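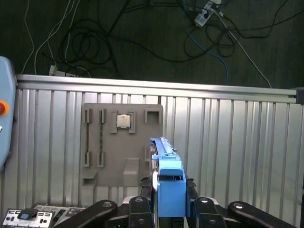

According to Ott Šimkus, a task planner is a shopping list that has learned to argue, and Skomar argues more than most. The remark was made of version 2 and has followed the software ever since.

Skomar is a task planning and control package for two-arm assembly, written mainly for work on desktop computers: seating processors, fitting memory modules and the like. It grew out of Windmont, an older scheduler that could run one arm well and two arms into each other. The current release is version 3.

Overview

A job in Skomar is written as a set of goals, such as "module in slot," and the planner works out the order. Each part is assigned a home on a fixture board, and the software stores that position along with the direction from which a finger may approach it. A processor held between brackets gets a different approach from a memory module standing upright in a channel. Users may override these choices. The log records that they did so, in a tone many have found chilly.

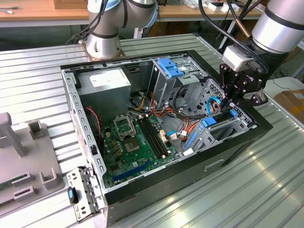
Perception

The vision module, Kalniņš, compares the open case with a stored model and reports which sockets and slots are free. It is good at square things. Cables are treated as obstacles of uncertain opinion, and the planner gives them a wide berth, sometimes wide enough to rule out the job.

Arm coordination

Both arms share one clock and one map of reserved space. An arm must claim a region before entering it and give it up on leaving. Early builds left out the second half of that rule, with the result that both arms waited politely until someone went home. The fix took 2 lines of code and 98 messages on the mailing list.

Configuration

Settings live in a single file of 1,670 entries. The manual covers the first page of them.

See also

Jevgate (simulator)
Windmont (scheduler)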